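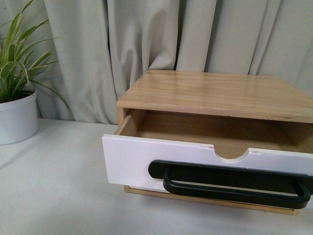 About us

Clusine makes small drawer units for desks. We have tried longer versions of that sentence, one of which contained the word "ecosystem", and have gone back to the short one.

The firm belongs to Lucyna Wysocka, who started it after a decade of fitting kitchens for people who then kept their batteries, stamps and foreign coins in a cereal bowl. She took the view that a person with a new kitchen ought to own at least one decent small drawer. Her customers took the view that they had spent enough money already. She made some anyway.

The first batch sold slowly, mostly to relatives. The second sold to people who had seen the first batch at the houses of relatives. By the third she had rented half a workshop on Wieczorek Yard, next to a man who restores accordions, and we are still there. We now have the whole of the ground floor. He has moved upstairs, where he can be heard.

What we make

The Mideck is our single drawer unit and the one most people mean when they ring up. Pale wood body, white painted front, a half-round notch in the top edge for a finger and a black bar handle for those who prefer a handle. We are sometimes asked why it has both. Lucyna wanted the notch and the rest of us wanted the handle, and the discussion went on until a Thursday evening when everybody wished to go home.

The front is made bigger than the drawer box behind it, so it covers the sides when it's shut. This means you can't push it in too far, though customers with small children have sent us their findings on that point.

The Narkano is the same idea with 3 drawers. It is taller, heavier and harder to lose. We make fewer of them and are slightly prouder of them, and would ask you not to mention this to anyone who has bought a Mideck.

Between the two we turn out up to 400 units a year. A good year has a quiet October in it. A bad year has an October in which a gift shop rings to double its order and wants everything by Friday lunch.

On wear and tear

Paint chips. Ours goes first along the top edge of the front, near the notch, where fingers and rings and the corners of staplers go, and you'll find wood colour coming through. The top panel will scuff if you drag a mug across it, and you will drag a mug across it. We used to send out a care leaflet advising against mugs. It came back to us once with a ring on it.

If the chips bother you, we sell a small pot of the white, enough for several years of ordinary clumsiness. Rub the edge down lightly, put on a thin coat, leave it overnight with the drawer open and resist the urge to check it with your thumb. If the chips don't bother you, leave them be. Most of the ones in our own office have been left be for some time.

Handles work loose now and then. A screwdriver and a minute will sort it out. If the drawer itself sticks, take it right out, rub a candle stub along the runners and put it back. Should it still stick, look for the pencil that has fallen down behind it. We mend a fair number of drawers by removing a pencil, and don't charge for it, although we do keep the pencil.

The rest of us

There are seven of us if you count the two who come in for the mornings. One person cuts, one person glues, and painting is done by whoever didn't do it last week. Lucyna checks every drawer by opening and shutting it herself, and has been known to do this in other people's shops.

Visiting

You can call at the yard on weekday afternoons, when the saws are mostly off. Shop seconds are on the shelf by the door at 70 per cent of the usual price and come with a pencilled note underneath saying what's wrong with them. Parking is for 2 cars, or one if the accordion man has his van in. Please ring the lower bell. The upper one is his, and he will come down all those stairs to tell you so.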